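Zwischenbericht zur Beschaffungsplanung: zweiarmiger Serviceroboter für die Wohnanlage Rustusholm
Stand: April 2024
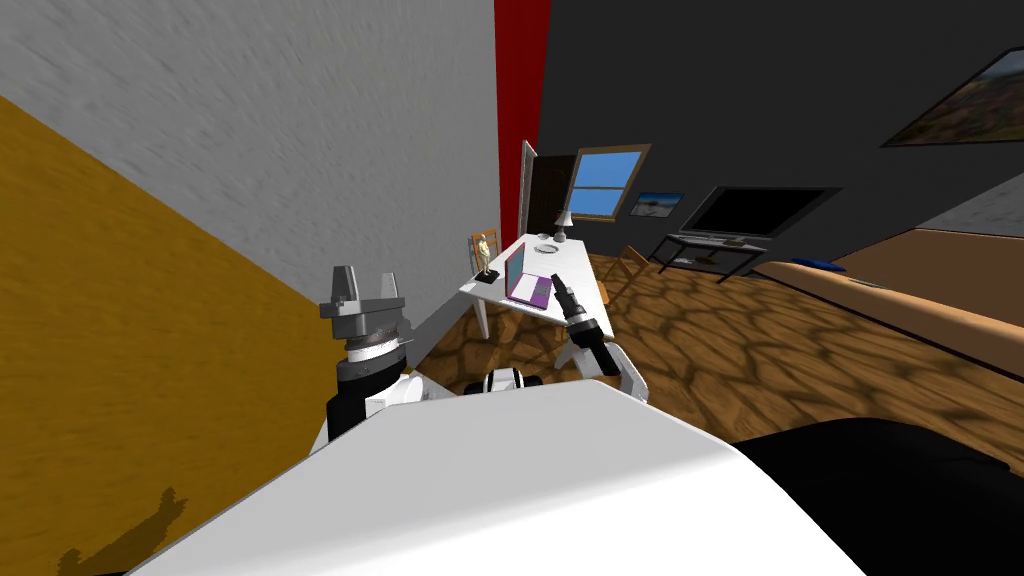 Abb. 1: Simulierter Wohnraum, zweiarmiger Roboter vor einem Schreibtisch mit Laptop und Lampe.

Berichterstatter: Wiroj Yensuk, Technische Planung
Empfänger: Förderstelle Tawfik, Programmlinie Wohnen und Assistenz

1. Worum es in diesem Zeitraum ging

Bewilligt wurde uns eine Planungsphase, an deren Ende eine Kaufempfehlung stehen soll. Der Antrag ging davon aus, dass diese Empfehlung positiv ausfällt. Ich habe den Antrag nicht geschrieben und lese ihn inzwischen mit einem gewissen Abstand. Im Berichtszeitraum haben wir die Simulationsumgebung aufgebaut, zwei Angebote eingeholt, die Folgekosten neu gerechnet und eine erste Liste von Aufgaben durchgespielt, die das Gerät in den Wohnungen übernehmen soll. Eine Bestellung wurde nicht ausgelöst. Ich rate auch davon ab, sie vor dem nächsten Bericht auszulösen.

2. Stand der Simulation

Der virtuelle Wohnraum steht und läuft stabil. Er enthält, was man in einer Wohnung erwartet: Schreibtisch, Stühle, Fernseher, ein langes Sofa, Bilder an der Wand. Das Robotermodell hat zwei Arme mit unterschiedlich gebauten Greifern, einem grauen Parallelgreifer mit klobigen Fingern und einem schwarzen mit schlanken. Für die Beschaffung ist das von Belang, da beide Varianten im Preis auseinanderliegen und der Anbieter Lusotix sie nur als Paket abgibt. Ob wir das Paket brauchen, ist offen.

Insgesamt wurden 173 Durchläufe gerechnet. In 105 davon hat das Modell die gestellte Aufgabe abgeschlossen. Im Begleitschreiben von Emudance, die uns die Umgebung eingerichtet haben, wird das als sehr ermutigend bezeichnet. Ich gebe zu bedenken, dass die Aufgaben von Emudance selbst ausgewählt wurden und dass ein Abschluss bereits dann gezählt wird, wenn der Gegenstand irgendwo auf der Tischplatte steht -- auch einen Fingerbreit vor der Kante. Wir haben eine strengere Wertung verlangt. Sie liegt noch nicht vor.

Was die Simulation nicht abbildet, ist der Alltag in Rustusholm. Die Wohnungen haben Türschwellen, Läufer, Kabel hinter dem Nachttisch und Stühle, die jeden Tag woanders stehen. Ein gemusterter Boden im Modell ist eine Textur, über die das Gerät immer gleich gut rollt. Auf dem echten Linoleum im Altbau wissen wir es nicht. Auch das Licht ist ein Thema: Spiegelnde Bildschirme und Fensterflächen bereiten Kameras erfahrungsgemäß Schwierigkeiten, und ich habe bisher kein Protokoll gesehen, in dem das systematisch geprüft worden wäre.

3. Angebote und Kosten

Es liegen zwei Angebote vor, eines von Lusotix zum Kauf und eines von einem regionalen Systemhaus zur Miete. Die Zahlen sind in der vertraulichen Anlage aufgeführt. Zum Verständnis der Lage genügen einige Punkte.

Der Kaufpreis im Angebot Lusotix umfasst das Grundgerät, beide Greifer und die Ladestation. Nicht enthalten sind Transport, Einweisung, Ersatzfinger für die Greifer und die Softwarepflege ab dem zweiten Jahr. Die Softwarepflege ist als Abonnement gestaltet. Auf meine Rückfrage, was mit dem Gerät geschieht, wenn das Abonnement nicht verlängert wird, kam die Antwort, dieser Fall sei bislang nicht eingetreten. Das beantwortet die Frage nicht.

Im Mietangebot ist die Wartung enthalten, dafür beträgt die Mindestlaufzeit 3 Jahre. Unsere Förderung läuft kürzer. Die Differenz müsste aus dem laufenden Haushalt der Wohnanlage kommen, und dort ist sie nicht eingestellt.

Im ursprünglichen Finanzplan fehlen außerdem vollständig:
- Anpassung der Stromversorgung am vorgesehenen Stellplatz
- Haftpflichtversicherung für den Betrieb in bewohnten Räumen
- Arbeitszeit der Pflegekräfte für Aufsicht und Einweisung
- Entsorgung oder Rückgabe des Akkus

Die Arbeitszeit halte ich für den größten Posten. Wichai Mahawong aus der Pflegedienstleitung hat für den Probebetrieb eine Aufsichtsperson pro Schicht angesetzt. Damit wäre das Gerät zunächst eine zusätzliche Aufgabe für ein Team, das es entlasten soll. Seine Aufstellung liegt bei, und ich schließe mich ihr an.

4. Aufgabenliste

Aus den Gesprächen mit den Stationen sind sieben Aufgaben hervorgegangen, die für den Roboter vorgeschlagen wurden. Nach Durchsicht bleiben aus meiner Sicht drei, die eine nähere Prüfung lohnen: Gegenstände vom Boden aufheben, leichtes Geschirr vom Tisch auf einen Wagen stellen, Wäschebeutel zur Sammelstelle bringen. Für die letzte braucht man keine zwei Arme. Ein fahrbarer Transportwagen mit Antrieb kostet einen Bruchteil und wurde im Antrag nicht als Alternative geprüft. Ich habe das jetzt nachgeholt und ein Vergleichsangebot angefragt.

Gestrichen wurden alle Vorschläge, bei denen das Gerät Menschen berührt oder Medikamente anreicht. Dafür fehlt die Zulassung, und keiner der Anbieter wollte schriftlich sagen, wann sie kommt.

Für die Aufgaben am Schreibtisch, etwa einen Laptop schließen oder eine Lampe zur Seite rücken, sind in der Simulation einige Durchläufe angelegt. Ich sehe darin einen Test der Greifer und verstehe, warum man so etwas rechnet. Ein Bedarf aus den Wohnungen steht nicht dahinter.

5. Mittelverwendung

Die abgerufenen Mittel wurden für die Einrichtung der Simulation, Rechenzeit und zwei Ortstermine verwendet. Der Posten Rechenzeit liegt über Plan, weil Emudance die Durchläufe nach einem Fehler in der Kollisionsprüfung wiederholen musste. Die Wiederholung wurde uns zunächst in voller Höhe berechnet. Wir haben widersprochen, eine Gutschrift ist zugesagt, aber noch nicht eingegangen. Der für die Anzahlung vorgesehene Betrag ist unangetastet und sollte es nach meinem Dafürhalten vorerst bleiben.

6. Risiken aus heutiger Sicht

Der Lieferant Lusotix nennt eine Lieferzeit, die sich seit der ersten Anfrage zweimal verlängert hat. Eine Vertragsstrafe bei Verzug wird abgelehnt. Das Referenzhaus, das man uns für einen Besuch genannt hatte, betreibt das Vorgängermodell mit nur einem Arm. Ein Haus mit dem angebotenen Gerät konnte man uns bislang nicht zeigen.

Hinzu kommt die Erwartung im Haus. Auf zwei Fluren hängt bereits ein Plakat, das den Roboter ankündigt. Ich habe darum gebeten, es abzunehmen, bis eine Entscheidung gefallen ist.

7. Nächste Schritte

Bis August soll Folgendes vorliegen:
- Auswertung der Durchläufe nach der strengeren Wertung, einschließlich der Fehlschläge
- Nachbau einer tatsächlichen Wohnung aus Rustusholm in der Simulation, mit Schwellen und Teppichen
- Angebot für den einfachen Transportwagen
- schriftliche Auskunft von Lusotix zum Betrieb ohne Abonnement und zum Einzelkauf der Greifer
- Stellungnahme der Versicherung

Wir bitten die Förderstelle um Zustimmung, den Termin für die Kaufempfehlung entsprechend zu verschieben. Zusätzliche Mittel werden dafür nicht beantragt. Falls die Förderstelle die Verschiebung ablehnt, müsste ich auf der jetzigen Grundlage eine Empfehlung abgeben, und die lautet: nicht kaufen.

Wiroj Yensuk

Anlagen: Angebotsvergleich (vertraulich), Aufstellung Personalaufwand W. Mahawong, Schriftwechsel Emudance zur Rechenzeit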